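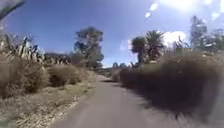 Diệp Chu asked after the last session why a path with a sound surface should need an edge inspection at all, if the asphalt is carrying the load and people keep to the middle. These notes set out the answer, and they replace the half page on edges in the earlier handout.

Unit 4: Narrow asphalt paths — edges, verges and planting

1. Terms used in this unit

Path: the sealed width only.
Edge: the line where the seal stops. On a path without kerbs the edge is unrestrained and the asphalt relies on the ground beside it for support.
Verge: the strip next to the edge, whether gravel, grass or bare soil.
Clear width: the width a person can use, measured between whatever intrudes from either side. It may be less than the sealed width.
Overhang: foliage that crosses the edge at any height up to the clearance height in your site plan.

Keep sealed width and clear width separate in your records. The commonest fault in last year's assignments was a single figure headed "width", with no way of telling which had been measured.

2. Unrestrained edges

Asphalt is strong in compression and weak where it has nothing beside it. Near an unrestrained edge a wheel load is spread in one direction only, and the outer strip of the mat was probably compacted less than the centre when it was laid. The base course should extend past the seal on both sides. Where it stops level with the seal, expect cracking parallel to the edge, then crumbling.

A soft or uneven line is not in itself a defect. Gravel and dead stalks drift onto the seal and hide the true edge, so sweep a short length before you record anything. Look for:

Edge drop — the verge has settled or washed out below the surface of the seal. Measure the vertical difference with a straightedge and rule.
Edge break — pieces of seal are missing. Record the greatest width lost and the length affected.
Build-up — the verge stands higher than the seal and holds water on it.

Build-up is often missed in a dry spell. If you inspect in summer, go back in June after rain and check the same lengths for standing water.

3. Gravel and dry grass verges

A gravel strip drains well and gives some support, but it moves. Bicycles and mower wheels throw it onto the path, where it acts like small bearings under a shoe. Note loose stone on the seal separately from the condition of the verge.

Dry grass should be recorded by height and cover. Colour is a poor guide to whether a plant is dead. Many tussocks keep a skirt of old blades around a live crown, and a tussock that looks straw-brown from the path may be green at the base. Part the blades by hand before you write "dead" on the sheet.

4. Tussock and flax

Tussock grasses form a mound that widens with age. The root mass is fibrous and fairly shallow, and seldom lifts a seal. The difficulty is with the blades, which lean over the edge and reduce clear width at ankle and shin height.

Flax grows in fans from a thick rhizome. The leaves are long and stiff, and they bend or split in wind. A bent leaf can reach well past the base of the plant, so measure overhang from the leaf tip. Remove leaves singly, low down and on an outward slope, with a sharp knife or secateurs. Do not shear a whole fan across the top. It leaves blunt brown ends and does nothing for the width.

Planting distance is set from mature spread. For the Bowen exercise use the spread table in Appendix B; do not use the size of the plant in its pot.

5. Shade

Vegetation close to one side will shade part of the width for some of the day. The shaded part dries later and is more likely to carry moss or algae. Shadow moves, so record the time of each inspection and judge the surface by touch as well as by eye. A dark patch may be shadow, damp or a repair.

6. Worked example: Noken path

Length inspected: 110 m
Sealed width at start: 800 mm
Greatest overhang: 100 mm, one side only
Clear width at that point: 800 − 100 = 700 mm
Greatest edge drop: 17 mm

The overhang is dealt with by cutting back. The edge drop is filled with compacted base material, finished slightly below the seal so that water can leave. Loose topsoil is not suitable. It settles, and it grows grass.

7. For next session

Read the Ament section of the course reader and bring a completed edge sheet for one path of your own choosing, at least 17 m long. Straightedges can be borrowed from the Purnness store — sign them out and return them clean.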